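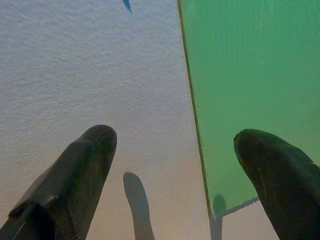

Sharing a bench with a pair of robot arms has been the best thing to happen to our little workshop at Heder in years, and I've been collecting tips ever since they were switched on. The first is about colour. Pick one strong, plain colour for anything the arms are meant to work on and stick to it. We went for green. Lay a piece of green corrugated plastic on a pale surface and you can see exactly where it stops, and the black fingers stand out well against both. It's lovely for tired eyes at four in the afternoon too!

Before the arms came, the small fetching and hanging jobs went to whoever was least busy, which in practice meant whoever was too polite to say no. Keys back on hooks, tags sorted, clips put away. Now those jobs are slowly moving over to the machines, and the people who used to do them have time for the repair orders from Oltmanns that kept slipping. So most of these tips are really for the humans.

Tape the covering down

Loose sheets creep. Get the cover smooth and use short pieces of white tape at the edges and corners, where you can spot a lifting end from across the room. Run your thumb along each piece every morning. We buy ours from Vorberg, but any decent tape that peels off without leaving glue will do. A cover that has rucked up in the middle will spoil a whole morning of picking things up, and it takes seconds to put right.

Give keys a proper tag

A bare key lying flat is a miserable thing to pick up, even for fingers with feeling in them. Put every bunch on a ring with a card tag, and lay it down with the ring clear of the edge. This has helped the people as much as the arms – I no longer stand at the van door trying six keys in the rain.

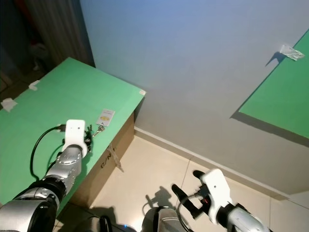
Tagged keys on the taped-down green table, close to the left gripper.

Keep cables where you can see them

Every arm brings cables with it, and they like to loop out further than you expect. Watch one slow run from start to finish before you put a mug, a jar of screws or your phone anywhere near. Then mark out the clear area and leave it clear. If a cable has to cross the work surface, let it lie in an easy curve and never pin it tight. Black on green is easy to see, another point for the green.

Hang the hooks with patience

Stick-on hooks are brilliant for this sort of job because you can shift them as you learn. Wipe the panel, let it dry, press each pad hard for 20 seconds and then go and have your tea. Don't load anything until after lunch. We put 4 in a row on the main panel and left a good gap between them, wider than felt right to me. People can sneak a key ring onto a crowded rail sideways. Grippers need elbow room.
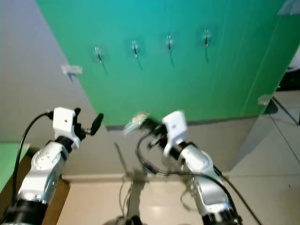 A dead level row matters less than you'd think, by the way. I used to fuss with a spirit level over every shelf in the building and I've let that go. What does matter is telling everyone when a hook has been moved. We keep a pencil and pad by the door and write it down, old-fashioned as that is, and the morning person reads it before starting anything.

Let people stop it

Show everybody how to pause the arms, including whoever only comes in to sweep up, and make it plain that pausing is never a nuisance. We borrowed this rule from a talk at Testar and it changed the mood of the place more than any of the clever stuff. People who had been edging round the wall began walking up to have a look, then asking if it could do the clips as well. Those are the best questions we get!

Swap the watching

Someone still has to keep an eye on things, and watching is tiring in a different way from doing. Change over often. Keep a stool by the bench, and a bit of hand work for afterwards – sanding, sorting washers, whatever you enjoy. My own favourite is sharpening pencils for the pad.

2163 shares

Get the workshop tips by email once a month. Unsubscribe whenever you like.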